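The Spare Room at Skullholm, Bit by Bit

Hello again! A few of you asked for more from the spare room after I mentioned it in December, so I've put together a little gallery page. It isn't a makeover (I haven't got the budget or the patience), more of a slow tidy with a bit of furniture shuffled in. The room is on the side of the house that gets the morning light, and for most of the last two years it has been where we put things we didn't want to decide about.

Raghda Hamdan came over for the first weekend and made me be strict. We filled 8 bags for the charity shop and 6 for the tip, and I only rescued one thing back out of a bag after she'd gone home (a lampshade, and I stand by it).

The floor question

Before anyone writes in, yes, I'm keeping the tiles. They've got a pale wood-grain print and they go in a sort of zigzag, and when we moved in I was all set to cover them over with carpet. Marwan Hijazi quoted me for it and then talked me out of it in the same breath, bless him. A good mop does wonders and the rest I can live with. I've got a rug on order from Betmont in a dusty green, which should warm things up when guests get out of bed in bare feet.

Colour

I went through an embarrassing number of testers. The one that won is called Nundgate, a soft greyish cream, and it took two coats and a long evening with the radio on. The leftover half tin is in the shed if anybody local wants it for a cupboard or a small loo.

The bedside corner

I wanted something small for next to the bed, with a shelf for a book and a glass of water and one drawer for all the bits people empty out of their pockets. Carla Kassab was clearing out her daughter's old room and offered me hers, and I said yes before she'd finished the sentence. I do like a white cabinet, it makes a small room feel less crowded. The red basket was already ours. I've had it for years and it has held pegs, seed packets, odd socks and once an entire set of Christmas lights.
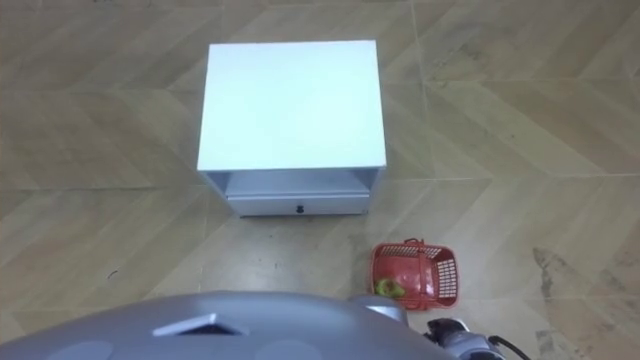
White cabinet with its open shelf and the one drawer underneath, and the little red basket on the floor beside it. I love that small dark knob. There are still some scuffs on the tiles to scrub at! 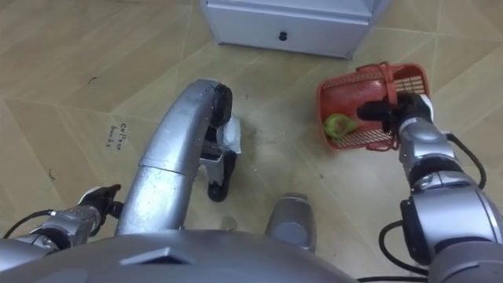
The basket off the floor and tipped up so you get a look inside. All those tiny slots in the sides are murder to clean, I use an old toothbrush and plenty of washing-up liquid.

Still to do

Curtains, mainly. I've hung an old sheet over the rail for now and it does the job, but Raghda Smadi is coming to stay with the baby and I'd like her to have something that properly keeps the light out. I've got my eye on some lined ones, if I can find them in the right drop.

Then there's the lamp. The rescued lampshade needs a base, and Hadi Khoury says he's got one in his loft with a perfectly good plug on it. He has been saying so since the summer.

After that it's hooks for the back of the door, a mirror if I see one going cheap, and a decent pillow or two. If you've got a favourite place for bedding that doesn't cost the earth, do pop it in the comments, I read every one.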